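Home Features Interiors Gardens Food Subscribe

The big brown table

7 min read

Every house I have ever loved has had one table that was too large for it. My grandmother's was in the scullery and you had to breathe in to get past the far corner, and when I finally had a home of my own I went straight out and made the same mistake on purpose. So when Marijke Stevens wrote to me in May, inviting me over to Traltitham to talk about worktables and what gathers on them, I had my coat on more or less before I had finished the letter.

Marijke used to fit out shops. These days she spends her time helping people make sense of the surfaces they work on, at home or otherwise, and she has firm views, cheerfully given, over a great deal of tea. Her first view is that we buy tables for the wrong reasons. We look at the legs and the finish, and we hardly give a thought to the colour of the top, although the top is what we are going to be staring at for years on end.

"Brown," she said, when I asked what colour she would choose. "A plain, dull, parcel-paper sort of brown. You can find a dropped screw on it and it doesn't argue with anything."

She is quite right about that. I have a white desk and a good many white things, and I lose them on it daily. A pale object on a brown top announces itself from across the room — a sheet of paper, a little lamp, whatever you put down when the telephone rang.

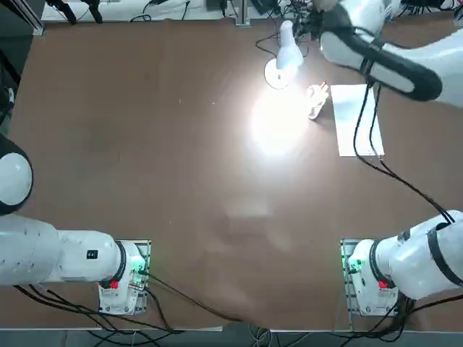 A broad brown top, with a small white desk lamp towards the centre.

We talked for a long time about lamps. Marijke likes a small one, the smaller the better, and she likes it white, and she likes it to be easily picked up and moved, so that it follows the work and the work doesn't have to follow it. She told me about a client, Maiara Quintana, who repairs clocks and had been sitting under a great hooded affair that lit her hands beautifully and left everything else in gloom. They swapped it for a modest desk lamp from Odidden and a brighter bulb overhead, and Maiara wrote afterwards to say she had found 47 missing clock parts in the first week, several of them in her own cardigan.

Glare is the other half of the matter. A big tabletop under a strong light will throw some of it back at you, usually in one bright pool exactly where you want to look. You can spend money on this if you like (Marijke has seen a quote for 900 pounds, for a man to come and think about it) or you can move your chair a foot to the left. I tried it when I got home, feeling rather foolish, and I have not moved the chair back.

Then there are the cables, and here I'm afraid I had hoped for a miracle. I have tried clips and I have tried those fabric sleeves, and I once bought a box from Hoekstra with a lid and seven little slots, which the cat now sleeps on.

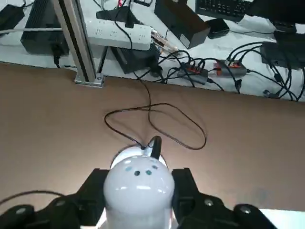
Marijke's advice is kinder than I expected. She doesn't believe in hiding every wire. A cable belonging to a thing you pick up and put down all day needs some slack, and slack on a flat surface will loop about as it pleases. Let it, she says. Save your tidying for the ones that never move, and send those over the edge of the table by the shortest road, so that the middle stays as free as you can manage. She also ties a scrap of coloured thread near each plug, which sounds fussy until you have crawled under a desk and unplugged the freezer.

Her rule for small objects is looser still. She used to tell people to clear the table every evening, and she gave it up after noticing that she never did so herself. Now she suggests keeping 5 things out, any five, and letting them change with the week. One of hers, when we first met, was a pebble. Another was a pair of nail scissors from Kostix that she has been meaning to return to her sister for longer than she would let me print.

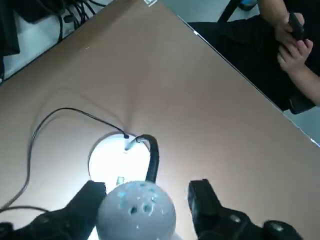
I asked whether she minded things that had no business on a worktable at all, the odds and ends that wander in from other rooms and settle. She thought about it while the kettle boiled again. A thing that rolls wants a saucer, she said, or it will end up on the floor at the worst moment, and anything with a lead should sit with its plug end facing you. Beyond that she lets them be. Her mother did the household accounts beside a bowl of onions and never got a sum wrong.

It was getting on for six by then and I had a train to catch, so we wrapped the last of the seed cake in a napkin and she walked me to the gate, still talking about table heights, which she thinks are nearly all an inch too tall.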